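About Peslow

Peslow is a table and countertop refinishing shop in Wiment. We strip, repair and refinish wood surfaces that people eat at, work at and cook on. Most of our customers live in Wiment or in Dewan, on the other side of the river, and we pick up and deliver in both towns on weekdays.

The shop opened in a two-car garage behind a hardware store. At that time the work was mostly church tables and school desks. We moved to the present building on Fumia Road when the garage got too small to let one table dry while another was being sanded. The building used to be a feed store. The loading dock is still there and we use it every day, and the old scale is still set into the floor by the side door. Please watch your step.

What we do

Dining tables are the largest part of the business. A typical job takes two weeks from pickup to return. Extension tables take longer, as the leaves have to be finished along with the top or the color will not match. If you have leaves stored in a closet, send them with the table even if you never use them.

We also refinish butcher block and solid wood counters in place. This takes two visits. On the first we sand and put on the first coat of oil, and on the second we check the seams around the sink and put on the last coat. You can use the kitchen between visits but the counter should be kept clear and dry.

For offices, restaurants and libraries we take larger orders. The biggest so far was 129 reading tables and study carrels for a college library, done over one summer in batches. Business customers get a written schedule and one phone number to call.

What we do not do

We do not refinish pianos, floors or boats. We do not do caning or upholstery, but we can give you the name of a shop in Dewan that does both. We will look at veneer before we say yes or no. Some older veneer is thick enough to sand lightly, and some newer veneer is so thin that sanding goes straight through. Laminate cannot be refinished and we will tell you that on the phone to save you the trip.

How pricing works

We charge by the square foot of top, plus a flat amount for legs or a base. Repairs are priced separately. Estimates are free if you bring the piece in or send measurements. A home visit for an estimate costs $30, and we take that off the bill if you go ahead. We ask for half at pickup and half at delivery. Prices are posted on the wall by the counter and were last changed in October 2022.

Finishes

Customers can pick from oil, hardwax oil, or a water-based clear coat. Oil is easiest to touch up at home but needs a new coat now and then. The clear coat stands up best to water rings and children. Hardwax oil is somewhere in between, and it is what we suggest for most kitchen tables. We keep 53 stain samples on oak, maple and pine boards in the front room, and you may borrow up to six of them overnight. Look at them in the room where the table will go, in the morning and again with the lamps on. Light wood in particular looks different from one hour to the next.

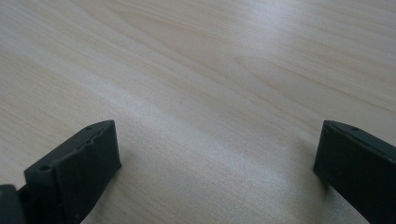 We had our old table done in the palest stain on the wall and I was worried it would look unfinished, but after a year I would not change it, wrote one customer from Dewan on the card that came with her final payment. She added that she wished she had asked for the clear coat, as her family does not use coasters. We have since put a line on the order form that asks how the table is used and by how many people.

Visiting the shop

The front room is open Tuesday through Saturday. The work area is closed to visitors when we are spraying, and a red light over the inside door shows when that is. Parking is along the side of the building. If you are dropping off a table, back up to the dock and ring the bell. We have moving blankets and a cart, and one of us will help you unload. Small pieces can come in through the front.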